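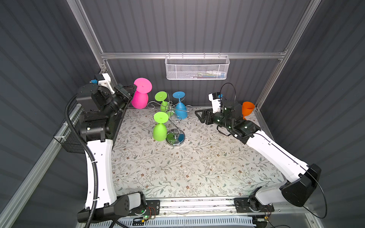
Local Government and Parties, Unit 5
Coalition agreements in town councils
Lecture notes, 4 February 2019
Yaneth Benavides

Please read these notes together with the text of the Skedthorpe agreement from the course folder. I will not repeat the part on electoral rules from Unit 4.

1. What is a coalition agreement

A coalition agreement is a written text in which two or more parties say how they will govern together. In most towns it has no legal force. A court will not order a councilor to vote for the budget because her party signed a paper. The agreement is a political promise, and the punishment for breaking it is also political: the partner leaves, or the voters remember.

Students often confuse it with a support agreement. In a coalition, every party which signs receives posts in the executive. In a support agreement, the smaller party stays outside the executive but promises its votes on certain matters, usually the budget and the vote of confidence. The local newspapers use the word "coalition" for both, so be careful when you take your evidence from them.

2. The Skedthorpe case

The council of Skedthorpe has 47 seats, so a majority is 24. After the last election the largest group had 19 seats, and it opened talks with two smaller groups, one of eight seats and one of five. The first would have been enough. The mayor's group invited the second as well, and this is the point I want you to discuss in the seminar.

The theory of the minimal winning coalition says that a party should not invite more partners than it needs, as each of them must be paid with posts. With 19 and eight they had 27, already three above the majority. Why bring the number to 32? We spoke about three possible answers:

The leader did not trust all members of her own group. Four of them had voted against her in the internal selection.

A larger majority makes each partner weaker. If the group of five leaves, nothing falls. If the group of eight leaves, however, 24 remain, and this is still exactly a majority.

The change of the town statute needs two thirds of the seats, that is 32 votes.

The third answer is the one Alvarado prefers in the reading. I find the second also convincing, and the two can be true in the same time.

3. What is inside the text

The Skedthorpe agreement has 10 chapters. The longest is on housing, the shortest on schools – two sentences only. Length is not the same as importance. Sometimes a chapter is long because the parties disagree and each wants its own words in it. Sometimes it is short for the same reason.

Look for these elements when you read:
– division of posts, with names or without names
– the procedure for disputes between partners
– subjects where the councilors may vote freely
– a date for review of the agreement

The review in Skedthorpe is planned for 2021, in the middle of the term. Compare this with Wistmont, where there is no review at all and the partners simply met each August before the budget work began.

4. Approval by the members

In Wistmont the smaller partner asked its members to approve the agreement. 658 members voted, and the agreement passed by a small margin. Cilik argues that such a vote ties the hands of the leaders, and that this can be useful for them in the talks: they can say to the other side, "our members will not accept this." The weak side of the argument is that the other party may not believe it. We have only one case here, so please do not write in your essays that it is proven.

5. For the seminar

Bring one page, typed. Choose one chapter of the Skedthorpe agreement and mark every verb that describes a duty. Separate "will" from "will seek to" and "will examine". Then write a short paragraph on which partner gained more in this chapter, and how you know.

Reading: Alvarado, the chapter on oversized majorities. Cilik, only the section on member votes. The minutes of the Wistmont council are optional, but those who plan to write the final essay on support agreements should look at them early, the scans are slow to read.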